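Can a Robot Make Your Pour-Over Yet?
By Tatiana Skála
June

Coffee by the pour-over method is a good test for a household machine. The steps are few, the tools are light, and a person can learn it in a morning.
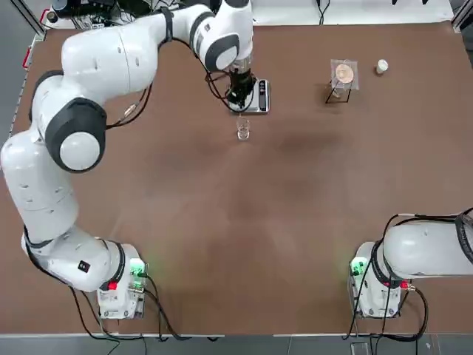 Weighing is the part machines should be best at, and it is still worth setting things up for them. The same tips help if you are the one half awake.

Put the scale on the table first and leave it there. Keep the cup you weigh into right beside it. Turn the display so it can be read without leaning over the cone.

Fold the seam of the paper filter before you seat it. Thin paper is hard for a gripper – it either crushes the cone or lifts two at once. For now, do this step by hand.

Rinse with hot water and empty the cup. Weigh out 300 grams of water for the brew and pour in stages. Pouring in a slow circle is where most of the machines I have read about fall behind. They can hit the weight, but they wet one side of the grounds and leave the other dry.

Clear glass is another weak spot. Alun Bellis, who repairs kitchen equipment in Lorwood, puts a dark mat under his glasses when he tests anything with a camera. It's a cheap fix.

Wiping up afterward is still your job. So is throwing out the wet filter, at least in any kitchen I would want to cook in. I would not pay for a coffee arm this year – a kettle with a narrow spout will do more for the cup.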